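Skoltix starts gathering flower-arranging examples for its Lusel learning system

May 25, 2026

Robots that can pick up a box are common enough by now. A bunch of flowers is a far more exciting test! Skoltix has begun a new round of example gathering for Lusel, its learning system for household tasks, and the first job on the list is handling a bouquet and a vase.

The work is being done at the Iltia workshop, where a person guides the arm through each attempt and every movement is saved for training. The team has planned 74 examples of the flower task, with 14 already recorded, and the basket of artificial fruit and veg stays on the table throughout – Lusel has to learn what to leave alone as well as what to pick up.

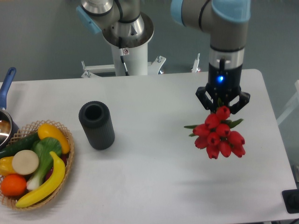
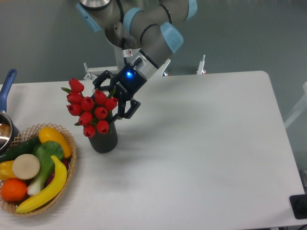
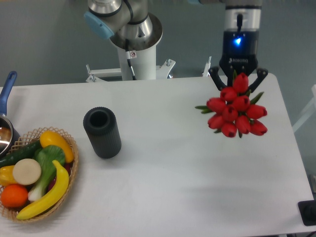 Red tulips, a dark grey cylinder and a two-finger gripper at the Iltia workshop.

What gets saved

Each example pairs the camera view with the position of the arm and the opening of the gripper. Attempts that go wrong are kept too, under a separate label, and the team is especially keen on those – a fumbled stem can teach the system a great deal about where to hold the next one.

Planning for the project, known in the workshop as Son, began in January. Eight household tasks are on the list in all, and table setting comes next. Skoltix hopes to share the first set of recordings with 12 partner labs once the flower examples have been checked.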